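第2章 導入前の見積りと台数の決め方

本章は、ハンドグリッパー型収録ツール「Stasa」を購入する前に読んでください。すでに発注書を出した方には、残念ながら手遅れの項目もあります。

2.1 最初に決めること

カタログには「一式で翌日から運用可能」とあります。翌日に運用できるのは、部屋が決まり、作業者が決まり、保存先が空いている現場だけです。見積りを取る前に、次の順で紙に書き出してください。

1. 収録したい作業を、動詞で書きます。「家事全般」は不可です。「毛布をたたむ」「枕を並べる」の粒度まで下ろします。
2. 作業ごとに必要な本数を書きます。根拠がない場合は、根拠なしと書き添えてください。
3. 収録場所を書きます。実際の住居を使うのか、模擬室を借りるのかで、予算の組み方が変わります。
4. 本数を1日に収録できる数で割ります。1日の数は、販売店の数字ではなく、自分たちの試し録りの数字を使います。

注意:販売店の資料にある「1日600本」は、慣れた作業者が同じ机で同じ物をつかみ続けた場合の値です。寝具のように毎回形を戻す必要がある作業には使えません。当方のMiklow試験室で寝具の片付けを行ったときは、1日53本でした。

2.2 台数の計算

作業者が2名なら本体も2台、と考えがちですが、片方が物を戻している間、本体は置かれたままになります。

1. まず1台を借りて、丸1日使います。
2. 本体が手に握られていた時間と、置かれていた時間を別々に記録します。
3. 置かれていた時間が半分を超えたら、2台目の見積りは保留にします。増やすべきなのは、物を戻す人のほうです。
4. 超えなかった場合に限り、2台目を検討します。

補足:Oneckの中古品は安価ですが、指の交換部品がStasaと共通ではありません。混在させると予備を二重に持つことになり、差額はだいたいここで消えます。

2.3 消耗品と予備

本体価格だけを比べた稟議書は、半年後に書き直すことになります。次の項目を必ず行に加えてください。

・指の交換部品。布を扱う現場では指の内面を毎週点検し、交換の記録を取ります。
・記録媒体。3000本を収録する計画なら、元データと控えの両方の容量を見込みます。
・充電器の予備。
・作業者の休憩時間。部品ではありませんが、費用です。

注意:保守契約「Son」は、指の摩耗を対象に含みません。契約書の表紙には「包括」とありますが、除外項目は裏面にあります。署名の前に裏面を読んでください。

2.4 場所の下見

住居で収録する場合は、契約前に下見を行います。図面では足りません。

1. 収録する時間帯に行きます。昼に下見をして夜に収録すると、照明の見積りが外れます。
2. 作業者が本体を持ったまま立てる位置を、家具の周りで確かめます。
3. 使う物が部屋にそろっているかを見ます。足りない物は購入品として予算に入れます。
4. 持ち主の私物をどこまで残すかを決め、書面で同意を取ります。
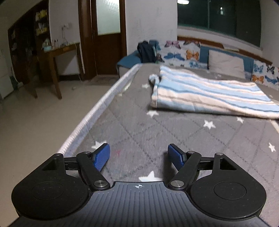 寝室は、下見で過小に見積もられやすい部屋です。床の広さで判断されますが、作業時間を決めるのは寝具の点数と、それを元に戻す手間です。枕が複数あり、柄物と無地が混じる部屋では、開始時の並べ方を先に決めておかないと、作業者ごとに配置が変わります。配置を変えること自体は構いません。変えた記録が残らないことが問題です。

また、柄のそろった新品の寝具を一式買い足す案がよく出ますが、先に今ある物で50本録ってください。新品を買う理由がその50本から見つからなければ、その行は予算から削れます。

2.5 発注前の確認

1. 2.1の手順4で得た日数に、作業者の日当を掛けます。
2. 2.3の費用を足します。
3. 合計が本体価格を下回った場合は、どこかで計算を間違えています。2.1に戻ってください。
4. 納期を販売店に文書で確認します。口頭の「7月納品」は、出荷が7月という意味のことがあります。
5. 返品条件を確認します。開封後の返品を受けない販売店からは、1台目を買わないでください。

注意:台数割引は、2.2の記録が済むまで計算に入れないでください。使わない2台目は、割引後の価格でも余分な支出です。

本章の改訂日:2018年12月4日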